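Ticket: Akby meter stops syncing after app update, readings missing from clinic view
Product: Akby glucose meter + Prundia phone app
Status: Solved, left open for comments
Opened by: Emília Polák, Denddale

Original post

Hi all! I help look after the home monitoring kit at our diabetes clinic in Denddale, and I use an Akby meter myself, so I get to be annoyed twice when something goes wrong. Since the August update to the Prundia app my meter pairs fine, shows the little green link icon, and then sends nothing. The readings are on the meter (I can scroll back and see every one) but the app's history stops dead on the morning of the update. My clinic view is blank from the same point.

What I see, in order:

Open the app, tap Sync Now. Spinner goes for maybe half a minute. Message says "Up to date." It is very much not up to date. No error code, no red banner, nothing in the alerts tab.

Things I had tried before opening this: phone off and on, meter off and on, fresh battery in the meter, Bluetooth toggled, airplane mode toggled, a bit of muttering. Same result every time. I did not delete the app because I have two years of notes in there against my readings and I wasn't going to risk them.

Update 1, same day, after lunch

Support wrote back quickly (thank you!) and asked me to check the clock on the meter. I thought that was a long shot, but okay. Meter clock was right to the minute. Phone clock was right too. They also asked for the log, which you get by going to Settings, then Help, then holding your finger on the version number until a menu pops up. I'd never have found that on my own. The part that looked interesting to me:

14:02 link ok
14:02 request records from last marker
14:02 marker = 88
14:02 records returned: 0
14:02 status: up to date

So the app asks the meter for everything after record 88, and the meter says there isn't anything. But my newest reading is numbered 30! The meter rolled its numbering over when I swapped the battery, and the app is still hanging on to the old number. At least that's my reading of it, I'm not a programmer, I just stare at these things a lot.

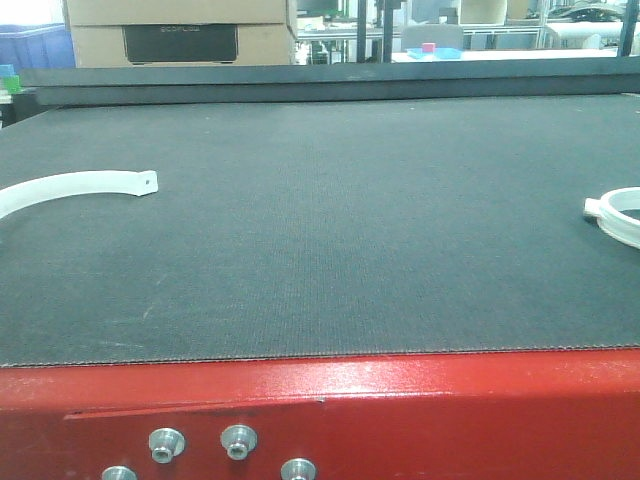 White plastic part on the belt.

Update 2, next morning

Tried to prove the numbering idea. I borrowed a second Akby from the clinic drawer, one that hadn't been used since it was handed back, and paired it with my phone under a test profile. Took a control solution reading, hit sync, and it came across right away. Took another, swapped the battery, took another. The first of those came across and the one after the battery swap did not. So that's 2 meters doing the same thing, and I feel a lot better about it not being just mine.

I sent all that to support with both logs attached. If you're doing the same, please use a test profile — you do not want control solution numbers mixed in with your real ones. Ask me how I know. (It was a long afternoon with the nurse going through which ones to strike out.)

Someone in the other thread suggested unpairing from the phone's own Bluetooth menu instead of from inside the app. I tried it and it made no difference to me, the marker stayed at 88 afterward. It may be worth a go if your problem is that the meter won't pair at all, but that's a separate ticket.

Update 3, two days on

Support got back with a fix that worked, so I'm copying my steps out while I still remember them.

1. Write down or export your readings first. Export is under History, then Share. I sent mine to my own email as a spreadsheet.
2. In the app go to Devices and tap the name of your meter.
3. Scroll all the way down to Advanced. Tap Reset Sync Marker. It asks you to confirm and the wording is scary, but it did not touch my notes or my old readings.
4. Close the app fully. Swiping it away counts.
5. Wake the meter, open the app, tap Sync Now, and leave it alone. Mine sat on the spinner for 5 minutes and I was sure it had frozen, and then everything landed at once.

After that the log showed marker = 0, then a long string of records, and the missing days filled in. The clinic view took until the evening to catch up. I got a handful of duplicates from the days before the update, same time and same value, and the app cleaned those up by itself overnight.

One thing to watch: if you use the Havlíček cable dock at your clinic to pull readings at appointments, do the reset before you dock. A coworker did it the other way around and ended up with the duplicates in the clinic view too, and those don't clear on their own. Support had to remove them at their end.

Still open from my side

Could "Up to date" please not be the message when the meter returns zero records and has newer ones sitting on it? I'd have gone weeks thinking all was well if I hadn't looked at the chart. Support says it's been passed along to the app team. I'll leave the ticket open until I hear, and if you've had the same thing on a different phone, add your model and app version underneath and it'll get attached to mine.

Emília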